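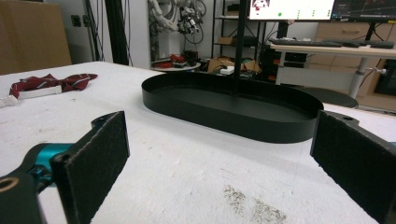
*Striped tie and the black oval tray, on the white table.*

7/30/18

Spent most of today on bow ties and trays. The Vidcombe dinner is close enough now that I want the small things settled, and the small things are what I always leave. Rory Forsyth called before breakfast to ask if the ties were sorted and I said they would be by tonight, so that was my day decided.

The plan is the same as in January. Each man serving gets a red striped tie, ready tied, and each station gets one oval tray to lay them on. In January we put them in a box and they came out looking slept in. People were late to the floor because they were standing at the mirror pulling at the loops.

I set up on the white table and worked at it slowly. Had coffee. Went back to it. 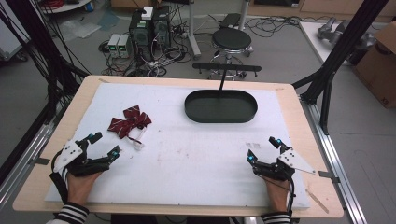 Can a ready-tied bow tie be kept flat without spoiling the shape? Lay it on its back with the loops spread and nothing on top of it, and it will keep well enough for a few days.

I wrote that down because Rory asked me on the phone and I gave him a muddled answer. My aunt used to stuff the loops with tissue. I have tried that and the tissue leaves little corners in the cloth, so I don't do it now.

The straps are more bother than the bows. They twist, and if you fold them under they push the whole thing up on one side. I think it's best to let the strap run out straight and fold it over at the last minute. Must tell the Clillwood people this, as they are doing their own and will otherwise roll them up like socks.

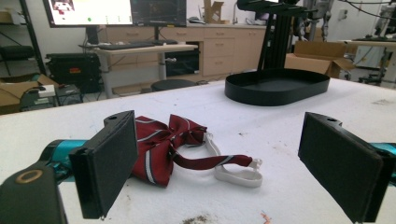

*Burgundy with white and gray stripes. The bow needs its loops pulled out.*

Stopped for lunch, cheese and the end of the bread. It rained for a bit. I looked up what we paid Dervishi for the ties and it was more than 1000 with the shipping, and I had it in my head as far less. Wrote the right number, 1065, inside the cover of the account book. Rory will want to go over it. He can.

Went back and thought about the trays. The oval ones are plain and low and I like them. I had wanted something with handles, but handles get in the way when five people are reaching in at once. Mamia still has 2 of the larger kind on order for us and I may cancel those. Will sleep on it.

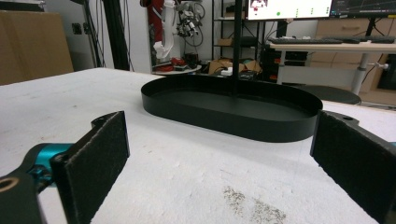
The other question is whether to line them. A napkin would stop things from sliding when someone carries a tray through the swing door, but then it is one more thing to iron, and I am already ironing tablecloths until the end of the week. Decided no lining for now. If the ties slide, they slide.

The table covering needs a good wipe too. Plenty of specks and gray smudges on it, and I don't want those going onto anything white. I'll do it in the morning with the soft cloth.

Called Rory back after supper. He was pleased about the trays and not pleased about the 1065. He wants the list of stations by noon tomorrow. I have half of it. Bed at ten, left knee sore again.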